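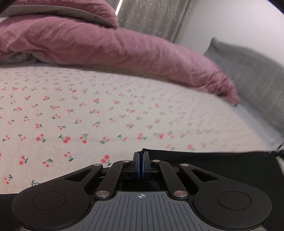 **Bed-making with a gripper: safety notice from the Skulik Household Advice Service**

On Jan 11, 2024, a gripper failed to release a fitted sheet and tore the hem. No injury was reported. Members are asked to observe the following:

- Fold the duvet back before work starts.
- Keep cables clear of the jaws – a snagged lead may pull the tool sideways.
- If the jaws stay shut, switch off the power. Do not tug the fabric.
- Check the finger pads for trapped thread.

Faults should be reported to Rhiannon Dafis, quoting notice 949.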